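Subject: Re: [parts-exchange] Storing boards upright, and a question about foam

Hello all, and thank you Áine for the quick answer. My stack at the moment:
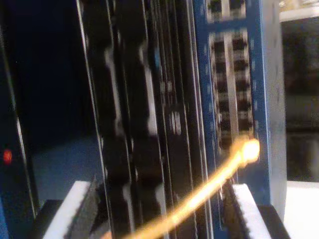 *Black panels and the blue board, white foam at the bottom.*

On August 2 p.m., Áine Ó Ceallaigh wrote:

> I would not lay them flat in a box. We did it with the Arkix boards and the ones at the bottom had bent pins. Stand them up, and leave a gap between each. What is holding yours at the base? And is the blue one the same thickness as the others?

The base is white foam blocks with slots cut in the inner face. The slots hold the black panels quite well, but they are packed close, so the gap between them is narrow. I can not put a finger in to lift one, I must pull it from the top edge. Maybe this is bad for them in the long time.

The blue board I did not measure yet. It is from Pîrvu and the black ones are from Kelis, so I suppose the thickness is different. I will check with the caliper and write again.

My questions now:

- Does somebody use only every second slot? I would lose half of the place, but I could take out one board without touching its neighbors.
- Is white foam safe for this, or should I change to the pink antistatic type? Ukamari sells the slotted blocks in lengths of 60 cm, but I did not find what material it is.
- How do you label the boards? A sticker on the face can not be read when they stand so close. I think about a small paper flag on the top edge — but maybe it falls off.

Bríd, you wrote last month that you have spare blocks. If they are still free, I would take two and pay the postage.

Best regards,
M.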